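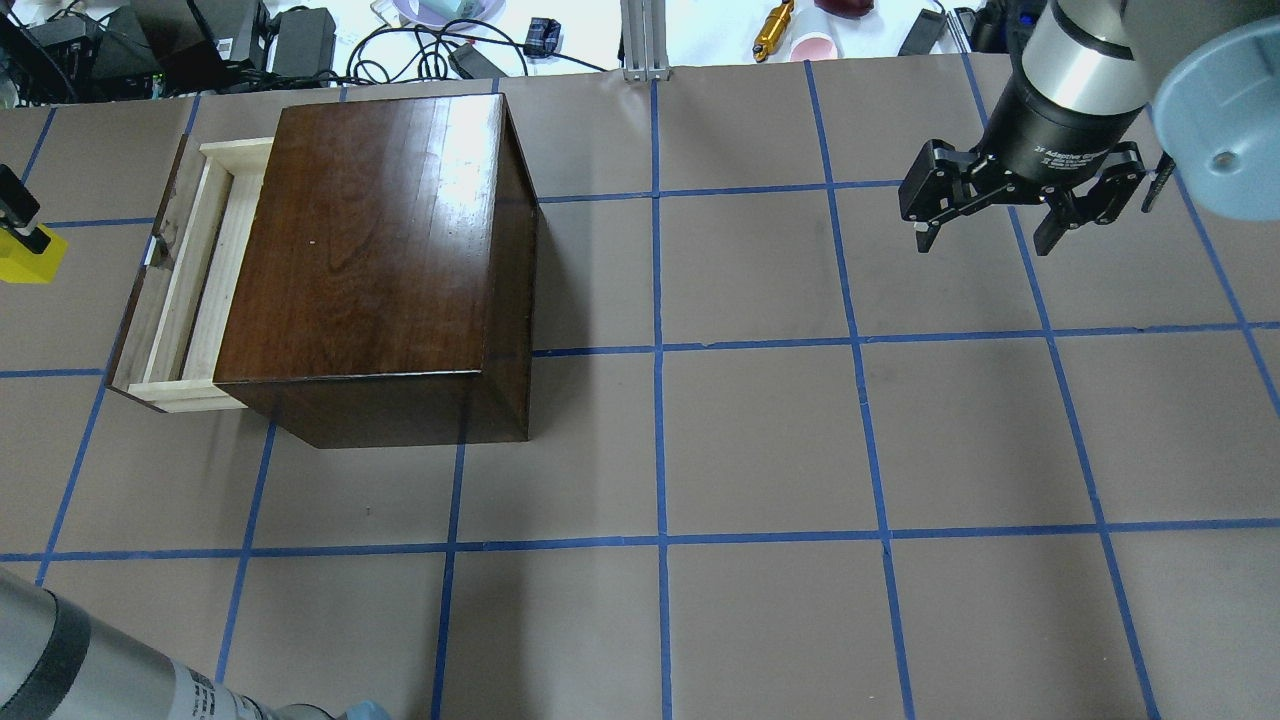 深棕色小木柜，浅色抽屉拉开了一截

病房静息时段

病房静息时段，又叫静息时间、安静时段，部分医院写作“病区静时”。指住院病区每天固定划出的一段时间，期间压低灯光和声音，尽量不安排非紧急的检查、查房、保洁和探视，让住院的人能睡觉或者单纯躺着。多见于普通内科、外科、产科和康复病区。重症监护病区也有，做法差别大，见下文。

与“熄灯时间”不完全是一回事。熄灯只管灯。静息时段管灯、管声音、管人员走动，还管电话铃。老一点的护理手册里两个词混用，查旧资料时要留意。

名称

中文里没有统一叫法。综合医院多用“静息时段”，康复机构喜欢说“午休保护”，产科有时叫“母婴同休”，意思更宽，连带喂奶和访客安排。少数病区干脆叫“关门时间”，口头语，正式文件里看不到。

英语里一般叫 quiet time 或 quiet hours，前者多指白天那一段，后者多指夜里。翻译过来都成了“安静时间”，白天夜里分不清，早期译文里常见误会。本条目里两段都讲，单独讲哪一段时会注明。

按时间分

午间静息。午饭收完餐盘之后开始，下午第一轮测体温之前结束。长度通常不到 2 小时。好处是病人吃完药正犯困，家属多半也去吃饭了，病区本来就静。坏处是下午的手术接送、出院手续、药房送药全挤在后头，护士站在静息结束那一刻会很忙，铃声一片。

夜间静息。从晚间给药完成到早上抽血之前。名义上很长，实际被切得很碎。输液泵报警，隔壁床起夜，新收的急诊病人推进来，巡视时的手电筒。能连着睡上一整觉的人不多。

晨间静息。比较少见。有的产科和儿科病区把早上抽血往后推，推到早饭前后，腾出天亮前那一段。要和检验科商量，检验科的机器排班得跟着改。

补充静息。病区临时加的，比如前一天晚上整夜收病人，第二天上午给大家补一段。没有固定时间，写在护士站白板上，写了就算。

由来

住院病人需要安静，这个说法很早就有。早年的疗养院有严格的卧床时间，躺在露台上，盖毯子，不许说话，不许看书，有的连写信都不许。那时候主要出于治疗观念，认为躺着本身是药。后来药物多了，卧床疗法退下去，卧床时间也跟着没了，只剩一个午睡的习惯。

之后很长一段时间，病房越来越吵。设备多，报警多，病人周转快，探视放宽。电视进了病房，手机进了病房。安静变成了各人自己的事，靠耳塞，靠眼罩，靠脾气好的邻床。

静息时段重新写进病区规定，起头的往往是单个病区。护士长觉得下午病人烦躁，试着拉一拉窗帘，关走廊灯，效果自己看着不错，就留下来了。再由别的病区照搬。所以各家规定长得不一样，连同一栋楼里上下两层都可能不同。这一点写制度的人很头疼，搬病区的病人也头疼。

Jultent 疗养院的做法

Jultent 疗养院常被拿来当早期例子讲。院方留下的作息表上，午饭后有一栏只写“静”，没有说明。栏里没有写结束时间。从后面一栏“茶”推算，静息到送茶为止。据院内的值班簿，送茶车的轮子包了布，包布的事由厨房负责，换布在星期五。

Jultent 的规矩有几条后来被别处沿用：静息期间走廊不推车；门不关死，留一道缝；值班的人坐着，不站在门口。留缝这条起初为了通风，后来变成方便观察，再后来装了闭门器，又没法留了，只好在门框上垫毛毡。毛毡容易掉。

疗养院改建成康复中心之后，静息一栏还在，时间缩短，名称改成“午间休整”。

Skitia 区医院的试行

Skitia 区医院在三月开始试行全院统一的静息时段，先做内科和骨科，后来加了产科。全院统一这一点比较少见，多数医院只到病区一级。统一的好处是辅助科室能跟着动：影像科知道那段时间不叫病人，保洁知道那段时间不开洗地机，搬运知道那段时间走货梯。

试行期 14 周。期间共收回问卷 700 份，住院病人和家属填的，工作人员的意见另外收。问卷问得简单：有没有休息到，被什么吵醒，愿不愿意保留。院方汇总说多数人愿意保留，对被什么吵醒这一题写了长长一页，排在前头的有门、推车、说话声、呼叫铃、塑料袋。塑料袋指的是邻床翻零食的声音，填的人很多，后来院里给探视须知加了一句，请把食物从袋子里拿出来再放进柜子。

骨科意见不太一样。骨科病人下午要做功能锻炼，治疗师时间排不开，静息占掉一段之后只能往傍晚挪，傍晚病人又累。最后骨科单独缩短，挂在走廊的时间牌也换了小一号的。产科则要求延长，理由是新生儿的作息和表对不上，妈妈能睡的时候就得让她睡。

试行结束后转为正式，文本没有大改，附录加了例外情形一节。

一般做法

灯光。走廊主灯关掉或调暗，留脚灯和护士站台灯。病房窗帘拉上，不强求，想看书的人可以开床头灯，灯头朝墙。全黑不好，容易跌倒，老年病区尤其忌讳。夜灯偏暖色的多，蓝白光的少用。

声音。呼叫铃音量调低，改成护士站亮灯加轻响。电话转到值班手机上震动。电视关掉或戴耳机。对讲喇叭停用，紧急呼叫除外。门轴上油，门锁舌包胶。打印机这种东西容易被忘掉，夜里打腕带、打标签，声音传得很远，有的病区把打印机挪进治疗室。

人员。查房、会诊、宣教、抽血、换床单尽量避开。要交班就进屋里交，不在走廊交。实习生跟队的时候提前讲好，说话凑近了说。鞋底也有人管，硬底鞋不让穿。

合并护理操作。一个病人原本要进去好几趟：量血压一趟，给药一趟，翻身一趟，看引流一趟。静息之前把能合并的合并到一起做完，俗称“打包”。打包要有经验，有的药必须按点给，不能为了安静往后拖；有的体征必须按点量，也不能拖。哪些能并，由医嘱和病区规定定，个人不能随便改。

探视。多数病区静息期间不接待探视，已经在床边的家属可以留下，请坐着，别围着说话。陪护椅不要这时候展开收起，铰链响。临终病人、儿童、刚下手术台的病人例外，各院写法不同，探视前最好打电话问。

饮食。静息前倒好水，放在手够得着的地方，偏瘫的病人放健侧。餐车不进走廊。错过饭点的病人由护士站留饭，静息结束再热。

例外情形

静息时段不影响抢救和急症处理，各家规定都写得很清楚，一般放在第一条。除此之外常见的例外有：

定时给药，如抗生素、胰岛素、抗凝药，到点照给。
手术接送，照走，推车走外侧通道。
术后观察期的生命体征测量。
新病人入院，先安顿，宣教推后。
病人自己要求的事，上厕所、翻身、止痛，随叫随到。

最后一条在实际里容易走样。有的病人看见灯暗了、门上挂了牌子，就忍着不按铃，怕打扰。忍痛、忍尿、自己下床，都出过事。所以后来的牌子上多半加一行字：需要帮助请按铃。字要大。入院时再口头讲一遍，家属也讲一遍。

标识

门口挂牌，正面写静息中，背面写可以进入。翻牌由责任护士负责，忘翻的情况很常见，下午三四点还挂着静息中，送药的人站在外面犹豫。有的病区改用灯箱，定时自动亮灭，省事，但临时加时间的时候又不灵。

走廊地面贴颜色条、在护士站放一个会变色的耳朵形声音提示灯，也有用的。声音一大就变红。刚装上大家都看它，新鲜劲过去以后就没人看了，儿科病房里的小孩反而喜欢对着它喊。

Guerra 卡

Guerra 卡是一种床头用的双面卡片，由 Guerra 护理培训所印制并推广，用来记录病人自己的休息习惯。正面给病人填：平时几点睡，睡前做什么，怕光还是怕声，要不要叫醒吃药，门开着还是关着。背面给护士填：夜里进去过几次，为什么进去，能不能合并。出院时卡片归档或者由病人带走，看各院规定。

卡片填写率是个老问题。入院当天表格太多，病人累，家属也累，卡片往往空着。后来培训所建议放到第二天早上填，住过一夜，知道什么吵了再写，内容具体很多。常见的写法有“左边那扇窗响”“邻床老先生听广播，调小一点就行”之类，都是很小的事，解决起来也快。

卡上有一栏“睡前习惯”，原意是了解要不要喝热水、听音乐、看几页书。不少人在这栏写家里的事，猫，孙子的电话，泡脚。病区能做到的尽量做。泡脚一般要先问医生，糖尿病和血管病的人不能随便泡。

卡片缺点：字小，老人看不清。后来出过大字版，卡变大了，床头夹子夹不住。

Avitz 记录系统

Avitz 是一套病区噪声记录软件，配走廊里的小型声音传感器，只记响度不录内容。护士站屏幕上显示当天曲线，静息时段标成灰底。出现尖峰时可以点上去备注原因，比如送氧气瓶、装修、摔了托盘。

Skitia 区医院试行期间用过这套软件，传感器装在内科走廊。一开始装在天花板空调口旁边，风声全记进去了，曲线一直很高，挪到墙上之后才能看。院方在附录里提醒后来者注意位置。

对这类系统有不同意见。赞成的认为有数才好跟后勤说话，光说吵没有用，把送货那一下的尖峰拿出来，送货时间就改了。反对的认为护士会变成盯着曲线的人，还有人担心拿来考核班组。多数单位写明数据不用于个人考核。病人那边主要担心录音，所以入口处要贴告示，写清楚不录内容。

响度数值本身也不能完全说明问题。同样响的声音，熟悉的和陌生的，听着差别很大。水声有的人听着能睡，有的人一夜睡不着。走廊里小声说笑，响度不高，躺在床上听不清内容的人反而最烦。

不同病区的差别

普通内科。老年人多，白天打盹多，夜里睡不沉。午间静息过长有可能把夜里的觉挤掉，所以常要求到点拉开窗帘，扶起来坐坐。谵妄风险高的病人更要分清昼夜，白天亮，晚上暗，钟和日历放在看得见的地方，眼镜助听器还给人家。

外科。疼痛是主要的干扰。静息前评估一次疼痛，该用药用药，比关灯管用。引流管、胃管、造口袋都先检查好，免得躺下又起来。

产科。母婴同室，孩子醒了就得喂，时间表作用有限。重点放在挡住外人：访客、推销摄影的、送花的。新生儿听力筛查、洗澡、打针等尽量集中。爸爸打呼噜的问题每个产科都遇到过，没有统一办法。

儿科。小孩睡午觉的习惯差别大，不睡的那个要有地方去，一般放活动室，画画、拼图、看绘本。活动室关门。家长陪床时间长，缺觉比孩子厉害，有的病区会专门留一段时间由护士看着，让家长躺一躺。

重症监护。报警不能关，灯也不能全关，静息能做的少一些。常见做法有调整报警阈值、区分报警级别、给病人戴眼罩和耳塞、集中操作。阈值调整须由医生决定。意识不清的病人给不给戴耳塞有争议，有人认为会加重定向障碍，各院自己定。

康复。和训练时间抢。一般把静息放在上午训练与下午训练之间，病人练完正好累。水疗之后的人需要多躺一会，单独安排。

精神科。夜间巡视间隔固定，不能因为静息放宽。巡视用的手电照天花板或者地面，不照脸。白天静息有的病人会焦虑，允许在公共区域安静坐着，不强迫回床。

临终关怀。一般不设统一时段，跟着病人和家属走。想聊就聊，想放歌就放歌，隔壁单间隔音做好。

单间和多人间

单间安静得多，门一关就行，可是感到孤单的人也多，尤其住得久的。多人间吵，但有人说话，有人帮着按铃。静息时段在多人间里意义更大，也更难。四个人四种作息，一个要听戏，一个要开窗。协商不成的，护士会考虑换床。换床本身又吵一轮，所以多半放在上午换。

床帘挡光不挡声，拉帘子的滑轮声还很刺耳。有的医院换成静音滑轨，便宜，见效快。帘子颜色太深的，拉上以后憋闷，投诉不少。

病人自己能做的

各院入院须知里常见的建议，汇总如下，有的自相矛盾，按自己情况取。

带自己的枕套，味道熟悉，睡得踏实一些。颜色花一点，免得跟医院的一起收走。
耳塞、眼罩带一套备用的。耳塞睡前戴，戴上以后跟护士说一声，免得叫不应。
充电线带长的，够到床头。手机调静音，闹钟也关掉，闹钟关掉这条很多人忘。
白天尽量下床坐坐，靠窗，医生允许的前提下。
下午以后少喝咖啡浓茶。
睡不着不必硬躺，翻翻杂志、听点轻的，或者跟夜班护士说一声。不要自己吃从家里带来的安眠药，一定先问。
记下被什么吵醒，第二天告诉护士。具体一点，“门响”比“太吵”有用。
想开窗先问邻床。

家属这边：来之前打电话，静息前把要拿的东西一次拿齐，走的时候别在门口道别太久。走廊接电话请到楼梯间，楼梯间回音大，也小声点。带小孩来的，错开这段时间比较省心。

对工作人员的影响

静息时段对护士的影响讨论得比较少。有利的一面：有一段能坐下来写纪录的时间，少被打断，配药核对的时候也清静。Skitia 区医院收工作人员意见，提到最多的就是这个。不利的一面：前后两头更赶。静息之前要赶着把操作做完，结束之后积压的检查一起来，交班又常常压在这附近。

夜班的情况再另说。病区一暗，值班的人也犯困，凌晨最难熬。护士站留足照明，配药区必须亮，这两条一般写进规定。有的医院安排夜班轮流短休，有的没有。

保洁和送餐人员的工作时间被压缩，这一点早期基本没考虑。洗地机不能开，只能手拖，费时间。后来一些医院换了低噪声设备，或者把洗地挪到上午。Jultent 那边的老办法是静息期间让保洁也坐下休息，至今还保留。

费用

起步花费不大。门轴油、毛毡、牌子、滑轨，一个病区在日常维修费里就能出。Skitia 区医院试行时给每个参加病区拨了 300 的物料额度，单位为当地货币，多数花在门和推车轮子上。传感器和软件另算，由信息科支出。真正费钱的是排班调整，辅助科室挪时间要加人手，这块不好算，院方报告里也没有单列。

评价与争议

支持的理由比较直接：睡得好，情绪好，对疼痛的耐受好一些，家属投诉少。也有人认为对缩短住院时间有帮助，证据不算一致，各家统计口径不同，不好比。

批评主要有几类。一类说形式大于内容，牌子挂了，灯关了，走廊该聊还聊。一类说限制探视，对上班族家属不公平，人家只有午休能来。折中办法是允许静坐陪伴，一次一人。还有一类来自医生，认为会诊被推迟影响出院，特别是周末之前那天下午，大家都赶着走。有的病区因此在这一天缩短静息。

另有意见认为，睡不好的根子在夜里，白天静息只是补。夜里抽血太早、量血压太勤，改这些更管用。持这种意见的人主张按病情分级，稳定的病人夜里少量一次。分级要医生签字，嫌麻烦的多，推得慢。

家属感受也不一致。有的人喜欢，终于能闭眼。有的人觉得下午那段特别长，灯暗着，人躺着，胡思乱想。术前等结果的病人尤其这样。所以不少规定写“静息”不写“睡眠”，躺着看书、涂色、织毛线都行，不出声就可以。织毛线的金属针会响，建议换竹的。

常见误解

静息等于没人管。错，巡视照常。
静息期间不能上厕所。错，请按铃，容易跌倒的人一定按。
静息期间不能喝水。除非医生要求禁食禁水，否则可以。
家属必须离开。看各院规定，多数可以留。
戴耳塞护士会不高兴。不会，说一声就好。
时间到了必须醒。老年病区会请人起来坐坐，别的病区一般不叫，测体温时顺便叫在看。

相关概念

熄灯时间：只规定照明，见前文。
集中护理：把多项操作合在一次完成，静息时段的配套做法，也单独用于早产儿护理。
睡眠卫生：个人保持良好睡眠的习惯和环境，范围比病房大得多。
弹性探视：探视时间由病人与病区商定，和静息时段常有冲突，两边要一起写。
报警疲劳：报警太多导致工作人员反应变慢。降低报警数量对静息有帮助，但目的不同，不宜混为一谈。
昼夜照明：白天亮偏冷、晚上暗偏暖的灯光安排，新建病房多见，老病房改造费线路。

待补充

Jultent 改建前后的作息表对照，目前只有午间一栏能对上。
Guerra 卡大字版的停印时间，说法不一，暂不写。
Skitia 产科延长之后的具体时间，附录和走廊牌子写得不同，以哪个为准待查。
Avitz 传感器在儿科使用的情况，缺资料。

参见：住院须知、病区探视、夜间护理、谵妄预防、母婴同室

分类：护理　医院管理　住院生活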